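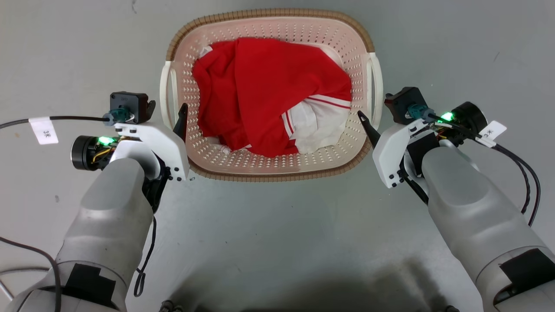 FOR IMMEDIATE RELEASE

Wenthorpe label maker Stikum brings out its first name labels for grown-ups

Wenthorpe, 10/04/2026 - Hello! Ekua Essien here, founder of Stikum. My designer Ignacio Lucero says a press release ought to be written as if somebody else is talking about me, but I tried that and I sounded like a bank, so you're getting it straight from me.

We make name labels for clothes. If you've had a child at primary school anywhere near Wenthorpe you may well have stuck one of ours inside a jumper late on a Sunday night, with the radio on and a cup of tea going cold. We've been at it for seven years, and in all that time every label we've sold has been meant for children. From today that changes, because we're launching Stikum Plain, a range made for adults who live, work or play somewhere their washing gets mixed up with everybody else's.

The idea came from my uncle, who moved into a care home last November. The staff asked us to label everything he owned, down to his socks, and I thought well, that's easy, I own a label company. Then I sat on his bed with a sheet of our school labels and every single one had a dinosaur or a rainbow on it. He's a retired surveyor. He looked at the stegosaurus next to his name, looked at me and asked if we did one in navy.

We didn't. We do now!

Stikum Plain labels come in navy, grey, black and white, with the name in a clear typeface that Ignacio spent far too long choosing (I was shown a great many lower-case g's). You can have up to two lines of text, so there's space for a room number or a phone number under the name. The letters are bigger than on our school range. We tried the first batch on Maximiliano Zapata, who runs the laundry at a care home on the other side of town, and he sent them all back with a note saying he'd need a magnifying glass. Fair enough. The second batch he kept.

Care homes are where it started, but the more people I mentioned it to, the more uses turned up. Student houses. Offshore workers, who send everything to one laundry and hope for the best. Sports clubs too - Vicente Arancibia manages a veterans' football side here, and he tells me the team wash has been causing arguments for longer than he's been in charge of it.

"We all wear the same shirt and half of us wear the same size, so you can imagine," says Vicente. "I had one player convinced for a whole season that somebody else had his shorts. We labelled the lot before our last home game and I've had a very quiet few weeks."

Now for the part I'm proudest of, which is the glue. Our school labels stick on to the care tag, and that's fine for a jumper, but lots of adult clothes have the tag printed straight on to the fabric and there's nothing to stick to. So Stikum Plain is an iron-on. We worked on it with Soledad Riquelme, whose family firm, Riquelme, has been making trimmings and tapes for the clothing trade since before I was born. Her backing is called Helum. It goes on with an ordinary household iron, no steam, and it bends with the cloth so you don't get that stiff little square scratching the back of your neck.

Soledad is a woman of few words, but I did get this out of her: "Ekua wanted it soft and she wanted it to stay on. Usually people pick one. We made a lot of bad ones first."

She isn't joking. There's a shoebox of bad ones under my desk. Some fell off, some turned yellow, and one lot went on so firmly that I had to throw away a perfectly good pillowcase.

We put the final version through 69 washes at 30 degrees in our own machine at the workshop, and the names were still easy to read at the end. I should say that was our own test, done by us on cotton and polycotton, and we wouldn't suggest ironing these on to silk, waterproofs or anything you'd be heartbroken to lose. For those we've put a few sew-in labels into every pack.

A word to families doing this for the first time, as I was in November. Label things before move-in day if you possibly can. Do slippers and glasses cases as well as clothes. And do ask the person what they'd like it to say. My uncle wanted his initials and surname, the way it was on his office door, and I'd have printed his first name without thinking.

The school range isn't going anywhere, by the way. The stegosaurus is still our bestseller and I'd have a riot on my hands if I dropped it.

NOTES FOR EDITORS

Stikum Plain is on sale now from the Stikum website and from our workshop counter in Wenthorpe. There are 4 colours, and packs can be mixed. Care homes and clubs can order in bulk on account - ask for Ignacio, as he does the maths and I don't.

Stikum designs and prints all its labels in Wenthorpe. The Helum backing is made by Riquelme.

Sample packs are available for journalists. Please tell us the name you'd like printed and which colour, and allow a few days for post.

I'm happy to do interviews by phone or at the workshop, where you're welcome to have a go on the printer. Mornings are best. For samples, pictures or a chat, contact Ekua Essien at the Stikum press office, Wenthorpe.

ENDS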